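4 Minibackofen Willeo aufstellen und in Betrieb nehmen

Dieser Abschnitt gilt für die Ausführungen mit Glastür und Drehreglern. Lesen Sie ihn vollständig durch, bevor Sie den Netzstecker einstecken. Die Pflege des Zubehörs ist in Abschnitt 6 beschrieben.

4.1 Standort wählen

Das Gerät ist für den Betrieb auf einem stabilen, ebenen Tisch oder einer Arbeitsplatte vorgesehen. Der Tisch Lerau hat eine Arbeitsfläche aus hellem Holz mit abgerundeten Ecken und eine runde Kabeldurchführung. Bei anderen Tischen muss die Tragfähigkeit vom Hersteller angegeben sein.

1. Räumen Sie die Stellfläche frei und wischen Sie sie trocken ab.
2. Stellen Sie den Ofen in den hinteren Bereich des Tisches. Er darf schräg stehen, wenn sich die Tür so besser bedienen lässt.
3. Halten Sie hinter der Rückwand und an beiden Seiten mindestens 96 mm Abstand ein. Über dem Gerät müssen 30 cm frei bleiben.
4. Prüfen Sie, ob alle Füße fest aufliegen. Wackelt das Gerät, versetzen Sie es. Legen Sie kein Papier und keine Pappe unter.
5. Öffnen Sie die Tür ganz. Sie darf in keiner Stellung an andere Gegenstände stoßen.

VORSICHT: Seitenwände, Oberseite und Tür werden im Betrieb sehr heiß. Legen Sie nichts auf dem Gerät ab, auch nicht kurzzeitig.

4.2 Zubehör auf dem Tisch anordnen

Kannen, Deckel und Ständer bleiben außerhalb der genannten Abstände, solange der Ofen eingeschaltet ist. Edelstahl leitet Wärme gut. Ein Griff aus Metall kann neben dem Ofen so heiß werden, dass Sie sich daran verbrennen. 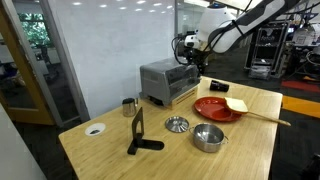 Zum Einräumen nach dem Kochen gehen Sie so vor:

1. Schalten Sie den Ofen aus und lassen Sie ihn mindestens 30 Minuten abkühlen.
2. Stellen Sie Kannen aufrecht ab. Der Griff zeigt zu der Seite, von der aus Sie zugreifen.
3. Legen Sie Deckel flach mit dem Knauf nach oben auf den Tisch.
4. Stellen Sie den Ständer Postma mit der ganzen Grundplatte auf die Tischfläche. Ragt die Platte über die Kante hinaus, kann der Ständer kippen.
5. Halten Sie die Kabeldurchführung frei.

Hinweis: Feuchte Deckel hinterlassen auf geöltem Holz helle Ränder. Trocknen Sie die Teile vor dem Ablegen ab.

4.3 Netzkabel verlegen

1. Führen Sie das Kabel auf dem kürzesten Weg zur Steckdose. Es darf weder das Gehäuse noch die Tür berühren.
2. Wenn Sie die Durchführung benutzen, schieben Sie den Stecker von oben hindurch und ziehen Sie das Kabel von unten nach.
3. Lassen Sie das Kabel nicht über die Vorderkante hängen.

ACHTUNG: Keine Mehrfachsteckdose verwenden. Das Gerät muss direkt an einer geerdeten Steckdose betrieben werden.

4.4 Erstes Aufheizen

1. Nehmen Sie Rost, Blech und alle Verpackungsteile aus dem Garraum.
2. Schließen Sie die Tür und stellen Sie die höchste Temperatur ein.
3. Lassen Sie das leere Gerät 30 Minuten laufen. Öffnen Sie dabei ein Fenster.
4. Schalten Sie aus, ziehen Sie den Stecker und wischen Sie den abgekühlten Garraum feucht aus.

Leichter Geruch und etwas Rauch sind beim ersten Aufheizen normal. Tritt beides auch später auf, wenden Sie sich an den Kundendienst Nirkberg und geben Sie die Fehlernummer 213 an.

Ersatzrost: Bestellnummer 253.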